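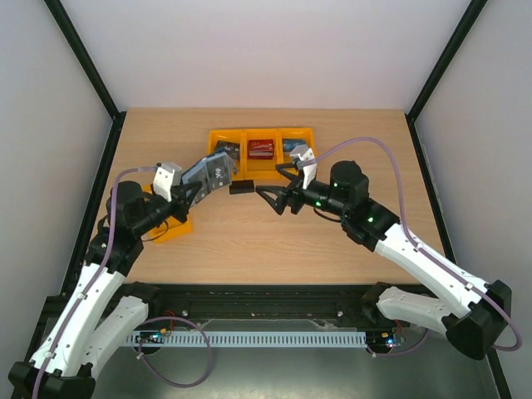

Photo: Ruvside

Galli: a plain-text collection of grocery package wording

README and data card

Welcome, and thank you for stopping by! Galli is a small collection of the words printed on grocery packages: the storage advice, the cooking steps, the little promises on the front and the stern reminders on the back. There are 2,000 records in this release, each one typed out by hand from a package bought in an ordinary shop in Skiltau or the market town of Hurnusow down the road. If you have ever stood in your kitchen wondering what "once opened, consume promptly" is really asking of you, you are the kind of person we had in mind when we started.

The project lives at Ruvside, a small reading room with a very large pantry shelf. It began as a paper binder, kept for a talk on how cooking instructions are worded, and the binder got so fat that the rings stopped closing. Moving it into a spreadsheet was supposed to take a weekend. It took a good deal longer than that, mostly on account of arguments about commas, and you will find traces of those arguments further down.

What's in the download

labels.csv is the main file, with one row per package.
shelves.csv lists the 17 shelf categories, with a short note on what belongs in each.
phrases.txt is a list of 80 stock phrases that turn up again and again, in alphabetical order.
CHANGES.txt is the history of corrections, including the embarrassing ones.
TERMS.txt has the terms of use in full.

All the files are UTF-8. The CSV files use commas, with double quotes around any field that has a comma or a line break inside it. If you open labels.csv in a spreadsheet program, please import it and set every column to text, or your leading zeros will quietly vanish and you'll be as cross as we were.

Columns in labels.csv

There are 6 columns, and we have tried to keep them friendly.

record: a short code, such as G0412. Codes are never reused, so a gap means a record was withdrawn.
shelf: one of the categories from shelves.csv.
kind: bag, box, can, jar, tub, wrapper or other. A pouch counts as a bag. We know that some of you feel strongly about pouches.
part: front, back, side, lid or base.
wording: the text itself, as printed, with line breaks kept.
note: anything the typist thought you should know. Often blank, sometimes rather chatty.

A sample row, so you can see how it reads:

G0412, dry goods, bag, back, "Keep in a cool, dry place. Reseal after each use.", "second sentence in smaller type"

How the wording was typed

Everything was typed from the package in the hand, with a magnifying lamp for the small print on the bases of cans (a truly miserable job, and we're grateful to everybody's eyes). We tried automatic text reading early on and gave it up. It did nicely with boxes and badly with anything shiny or crinkled, and the time spent fixing its guesses was more than the time spent typing.

Spelling mistakes on the package are kept as they are and mentioned in the note column. Capital letters are kept too. Where a seam, a fold or a price sticker hid some of the words, you'll see three dots in square brackets. We did not fill these in from memory, even when we were sure, and we'd ask you not to send us fills from memory either. Send us a reading from another copy of the same package and we'll happily put it in.

What we left out

Brand names, company addresses, phone numbers, bar codes and batch codes are all left out. So are nutrition tables, which are well covered in other places and which would have tripled the typing. Wording in languages other than English was left out of this release as well. That one hurts a bit, as a good share of the packages in Hurnusow carry two languages side by side, and the differences between them can be delightful. A second collection is in the works.

Good uses

People have used earlier drafts for teaching plain writing, for studying how commands are softened ("we recommend," "for best results"), and for a lovely poster about the word "simply." It would also make a nice small set for practicing text sorting, with the shelf column as your target. Do be aware that the shelves are uneven. Dry goods and baking are well stocked, while frozen food is thin, owing to the difficulty of typing with a bag of peas thawing in your lap.

Uses we'd steer you away from

Please don't treat any of this as advice on food safety or allergies. The wording was true to the package on the day it was typed, and recipes and warnings change all the time. If you need to know what's in something, read the package in front of you. The collection also shouldn't be taken as a fair sample of what is sold anywhere. It reflects what was on the shelves of a few shops that we like, bought mostly by people who were hungry.

Checking and known problems

Each record was read a second time by somebody other than the typist. Where the two readings differed, the package came back out and they looked at it together. Even so, a few things still bother us:

Line breaks on round packages are partly a matter of opinion.
Early records use "wrapper" for some items that would now be called "bag."
Curly and straight apostrophes are mixed in the baking shelf. A fix is planned for February.
The stock phrase list was put together from an earlier draft, so a phrase may be listed there that has become rare in the current file.

Sending a correction

Corrections are very welcome, however tiny. Give us the record code, the wording as it stands, and the wording as you think it ought to be, and tell us whether you are reading from a package or just have a hunch. Hunches are fine! They go in a separate pile. We go through the mail on Sunday afternoons with a pot of tea, so an answer may take a little while to reach you.

Terms

You are free to copy, share and adapt our typing, notes and categories for any purpose, as long as you mention Galli and say what you changed. The original wording belongs to whoever wrote it, and we make no claim on it. The photo at the top of the page is credited separately and isn't part of the data.

To cite the collection, please use: Galli, a plain-text collection of grocery package wording, Ruvside, Skiltau.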